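Pustel Table Set
Green LEGO baseplate, bricks and wooden table, for hire from Inutar
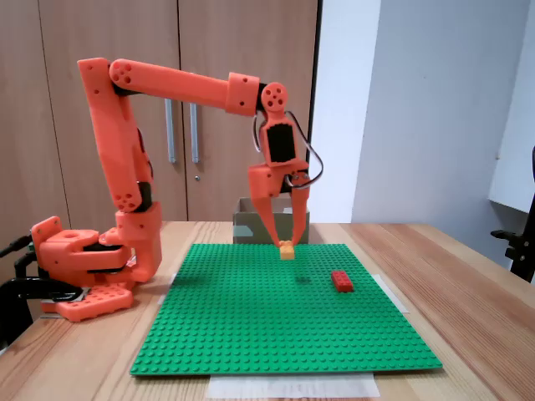

The Pustel set is our standard hire table for brick building. It suits libraries, waiting rooms, classrooms and any other place where people will sit down and build for a while. The set is delivered ready to use and takes one trip from the van to carry in.

What you get
Table with light wooden top
Large green LEGO baseplate
Tub of mixed LEGO bricks, with lid
White paper for under the baseplate
2 folding stools (more can be added to the order)

The table
The top is light in colour and wipes clean with a damp cloth. The legs fold and lock. The table stands on its own feet and doesn't need fixing to the floor, but it should go on a level surface. Please don't sit or stand on it.

The baseplate
One large plate covers most of the middle of the table and leaves a border for loose bricks, instruction sheets and elbows. The plate is studded all over, so building can start anywhere on it. It is supplied loose and can be turned to whichever side people are sitting. If you would like it to stay put, ask for the fixing strips when you order. They peel off the table top without marking it. Don't use glue or your own tape.

White paper goes between the plate and the table. It keeps grit off the wood and makes a dropped brick easier to spot near the edge of the plate. Pencil notes on it are fine. Spare sheets are in the lid of the tub.

The bricks
Bricks are washed and sorted between hires. We take out any that are cracked or bitten. Small studded pieces are included, so the set is not suitable for children under three. A version with larger bricks is listed separately as the Soltani set.

Hire period and delivery
The shortest hire is 2 days. Longer bookings are charged by the day for up to 6 days, then at the weekly rate. Delivery is free within 20 miles of the depot. Further than that, please ask for a price before booking. We need a clear route to the room and someone on site to sign.

Returning the set
Break down any models and put the bricks back in the tub. Leave the baseplate flat on the table, as it can bend if it is stood on its edge for long. A few missing bricks are expected and not charged for. A missing or broken baseplate is charged at replacement cost.

Add-ons
Rokine side tray, clips to the table edge
Second baseplate
Zipped cover for overnight use

Sets booked before the end of April keep the old price. New prices apply from 2019-05-01.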